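We use cookies to keep you signed in and to count visits. By continuing to use this site you accept our cookie policy. Accept | Manage settings

Episode order and missing reunion parts for Fonside

fonside_rewatch
Posted 5/15/22

I am trying to put together a correct running order for the reality series Fonside, series 1 to 7, and the sources disagree. The Dilance streaming app lists the reunion as one long episode at the end of each series. The disc sets, which came out under the Sondov label, split it into 2 parts. The original broadcast schedule also had a "secrets" special after the reunion in some years, and I can't find that on the app at all.

My specific problems are these:

- In series 4 the app puts the seaside trip before the engagement party. On screen, two of the cast talk about the party in the past tense during the trip, so the order must be wrong somewhere.
- The series 5 reunion on the app stops straight after the argument about the restaurant. I remember a further segment in which the host read out viewer questions.
- My media library software takes its episode numbers from the Trnka database, and these match neither the app nor the discs.

Which order should be treated as the correct one, and is there a way to get the library software to follow it? I have already cleared the cache and rescanned twice, with the same result both times.

marrowfat

Broadcast order is the only one worth using. The app order is production order for series 4 and broadcast order for the rest. The seaside trip was filmed first but held back, and the lines about the party were recorded afterwards as interview inserts. If you listen to the trip episode, the sound changes when they start talking about the party.

The series 5 reunion on Dilance is the repeat edit. The viewer questions were dropped from it. They are in part 2 on the discs, after the second break.

tallboy_lamp

Partly agree with the above, but the series 4 explanation is incomplete. The broadcaster swapped the two episodes in the week of transmission, and the listings magazines had already gone to print with the old order. Any database built from printed listings will therefore have them the wrong way round. Trnka was, for the early series at least.

To fix the library software:

1. Open the series entry and change the ordering from "default" to "aired". If "aired" is greyed out, unlock the entry first.
2. Rename the files so that the season and episode number follow the aired order. The software reads the file name before it reads anything inside the file.
3. Put the specials in a folder called Season 00. The "secrets" specials belong there, as do any clip shows.
4. Refresh the metadata for the series. Do not rescan the whole library. A rescan only picks up new or moved files and leaves the old titles alone.

For the reunions, keep the 2 parts as separate files if they came from the discs. If you only have the single file from a recording, name it with both episode numbers joined by a hyphen and the software will show it as a double.

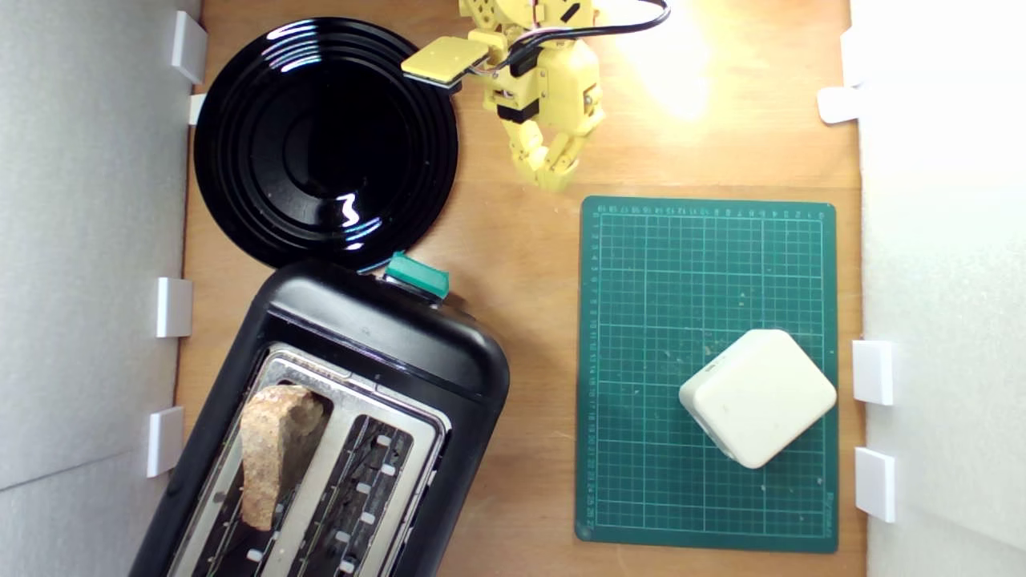

Step 2 is the slow one. Work on one series at a time and check the titles after each, as a mistake in the first episode number pushes every later one out of place. A batch renaming tool will do it from a plain text list, one name per line. Keep a copy of the old names until you have finished.

On the missing "secrets" specials: they were made by a different production company, and my understanding is that the streaming rights were never sold with the main series. I have not seen them on any service. The one for series 3 is on the disc set as an extra, but it is hidden under "Trailers" in the menu.

One further correction. The series 6 reunion was shown a week late in July because of the football, so its air date on Trnka is wrong too. This will only affect you if you sort by date. I have submitted a change and it is still waiting for approval.

grebe

mine just worked with the default setting, didn't rename anything. only got series 1 and 2 though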